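3.2 Table settings and serving order

Settings were kept small so that participants could judge each item without the distraction of a full meal. Every setting used a white glossy table, one round plate and one mug. Plates were lavender and mugs pale teal, a pairing chosen by Teodora Angelovski after the earlier trial at Grivis, where white plates on a white table were hard to rate for contrast.

The shaped buns came in pairs. One was placed on the plate and its match was left on the bare table, so that plate and table could be compared as backgrounds for the same food (Figure 4). Participants rated 148 settings in all, and 11 were dropped because the rating sheet was incomplete. The remaining sheets were coded by Vilmos Takács and Sandra Ackroyd.

Striped buns drew longer written comments than plain ones — most of them on shape and color, few on size. Crumbs on the plate were left in place and noted on the sheet.

Figure 4. Orange-and-white pumpkin-shaped buns, one on the lavender plate and one on the table, with the teal mug.

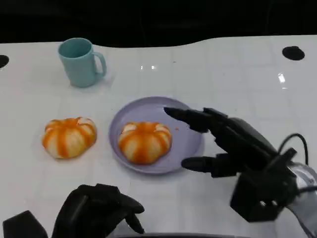

Related articles

Plate color and portion judgment in shared meals
P. Lockyer, T. Farkas

Seasonal bread shapes and buyer recall: the Flasasari survey

Mug size and table spacing in small cafes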